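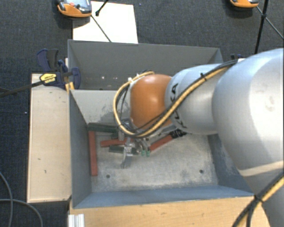

Chapter 4
Stock: what a firm keeps and why

Before you start — look back at your notes on cash flow. You'll need them by section 4.3.

Every firm that sells goods has stock. Raw materials, half-finished work, things boxed up ready to go. It all cost money, and untill it's sold that money is stuck on a shelf.

Take Grorari, a small maker of garden taps in Restatgate. In November hardly anyone buys a tap. Ermanno D'Amico, who runs the stores there, still orders brass fittings, as the supplier at Flalmont takes 40 days to deliver. Order in spring and the taps miss the season. Order too much and the rent on the store goes up. That's the whole problem of this chapter, more or less.

Words to learn first:

Lead time — the gap between placing an order and getting the goods.
Buffer stock — the amount kept back in case something goes wrong.
Reorder level — when stock drops to this point, order more.

Section 4.1 covers the stock chart. Sloping line, sharp jump, sloping line again. Learn to draw it by hand, with a ruler, axes labelled. Section 4.2 is on just in time, and what happens to a firm when a lorry doesnt turn up. Section 4.3 goes back to cash.

The Amarasinghe case study at the end should take about 30 minutes. Read it through once before trying the sums. Calculators allowed, but show your working.

4.1 The stock chart

Start with the axes. Time along the bottom, units up the side.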